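Akiston soft-object grasping set
Wrist-view recordings and grasp policy, from Lavorix

I've been wanting to put this page up since March, so thanks for your patience if you were one of the people who kept emailing! Akiston is the set of recordings we made to find out how little a robot needs to see in order to pick up something squashy, plus the small grasp policy (we call it Mishra) that we trained on them.

You get 2,756 short runs, all from a camera at the wrist, looking out past the fingers. There's no overhead view and no depth. My colleague Emilian Voicu argued for that from day one – I wanted a second camera and lost, and I'm glad I did.
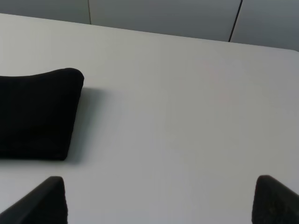 The bit I find most interesting is the approach. Mishra doesn't try to work out the full outline of a thing before it moves. It guesses a direction, goes a little way, looks again and guesses again, up to 20 times a run. Soft black things on a pale table were our favourite test (strong outline, hardly any surface detail to hold on to), and it copes with those far better than our older Fondar policy, which liked to grab at shadows.

We also kept plenty of views with nothing to grasp in them. Almost 400 runs have a stretch like that, and I'd urge you not to trim them out. When we did, the policy got terribly sure of itself and would close on bare table. 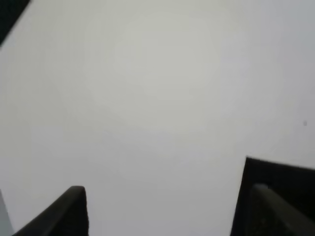 What's included

All the runs, with finger opening and wrist position logged alongside the video. The Mishra weights, and Fondar's too if you want to compare. Labels for grasp, miss and nothing in view, done by hand by Emilian and me over far too many evenings.

If you only have room for part of it, take the labelled half first. It comes as 2 archives, so that's easy enough.
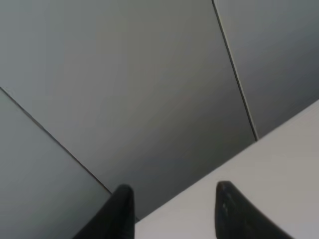 Good to know before you order

Plain grey panels and a pale tabletop are an easy background, so please don't expect the same results over a patterned cloth. I tried it on my own kitchen table and it was a mess! Retraining on a few of your own runs helps a lot.

Finger wear matters less than I'd feared. Camera angle matters more, so check yours against the mounting sheet in the download.

Licences are per lab, and updates to the labels are free.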